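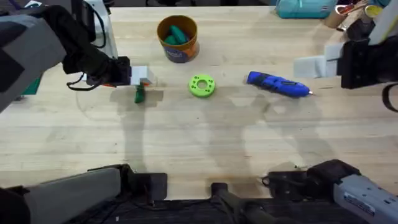 Two robot arms at the wooden workbench, September

LUDAR DISTRICT COUNCIL
ENCORE LICENSING PANEL
Minutes of the September meeting, 18:30, Room 2

Chair: Gyula Szekeres
In attendance: Head of Licensing, Noise Officer, two members for Bunduris ward, clerk

1. Apologies and previous minutes
Apologies were received from the member for Tedesco ward, who was being called back to the stage at the time of the meeting. The previous minutes were agreed with one correction: in item 4, "rapturous" to read "moderate".

2. Applications
The Head of Licensing reported 114 applications under the Encore (Control) Order, of which 65 were granted. The remainder were refused on grounds of insufficient clapping or had not been submitted 40 working days before the audience wished to hear more.
The application by the folk duo Ondulum was deferred. The applicants had described their second encore as "spontaneous" on form E3 and had attached a running order for it. The clerk is to ask which document applies.

3. Enforcement
The Noise Officer reported on an inspection at Bunduris Corn Hall. The band left the stage, remained in the corridor for 362 seconds and returned without a permit. Under the Order, an absence of more than five minutes constitutes a separate concert and requires its own car parking plan. A fixed penalty was issued to the drummer as the person nearest the door.
Members asked whether the audience was also liable. The officer advised that stamping is covered by the Order and whistling by an earlier by-law on livestock. Noted.
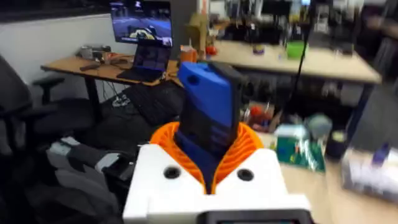 4. Definition of "one more song"
The Panel considered a draft definition (paper C). It was agreed that a medley counts as the number of songs recognised by the officer present. The Chair asked that reprises be charged at half rate. Carried, four votes to one.

5. Any other business
A resident of Tedesco ward had written to ask if an encore could be lodged as an objection to the end of a concert. Referred to Legal.
A request from the public gallery for a further item was refused, no application having been received.

The meeting closed at 20:10. The Chair left the room and did not return.

Actions
Clerk: write to Ondulum regarding form E3.
Noise Officer: circulate stamping guidance.
Head of Licensing: revise paper C to include humming.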